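Skurau Two-Finger Gripper Kit

The Skurau kit equips light robot arms for work with household and food-service items, including thin-walled trays and stacked cups. Each kit contains a matched pair of black fingers, a wrist camera mount and 4 mounting screws.
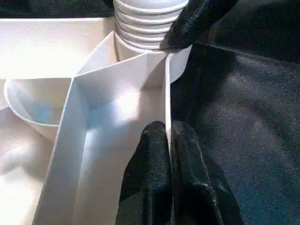 Finger pairs may be changed without removing the wrist camera — a hex key is supplied. Replacement pairs are sold in packs of 6. The kit carries a warranty of 22 months and is priced at $2,540, excluding shipping.

Orders and service requests: Róisín Geraghty, Plevis Equipment Office.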